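Saturday, December 16, 2023

Endstead again, for the cold remedy run.
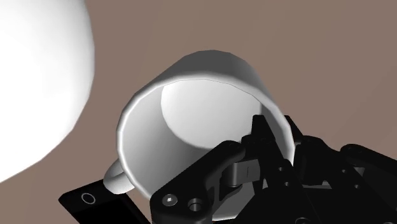 Mimum had the lemon sachets at the front, 3 boxes for the price of two, and I still don't believe it's a saving. The back of the box says paracetamol and a bit of vitamin C, same as the plain tablets at a fraction of the cost. You tip it into a white mug with a small rounded handle, add hot water and feel looked after, and I suspect the hot water does most of it. Marty swears by them. Marty also swears by copper bracelets.

Walked on to Talladum to compare. More than 20 kinds of cough syrup, and the pharmacist, when I asked which one worked, said "some people like this one". Well, quite. Bought own-brand tablets and a jar of honey. The loyalty card now stands at 531 points, worth next to nothing as far as I can tell, and they expire in May.

Throat no better tonight. Will try the honey.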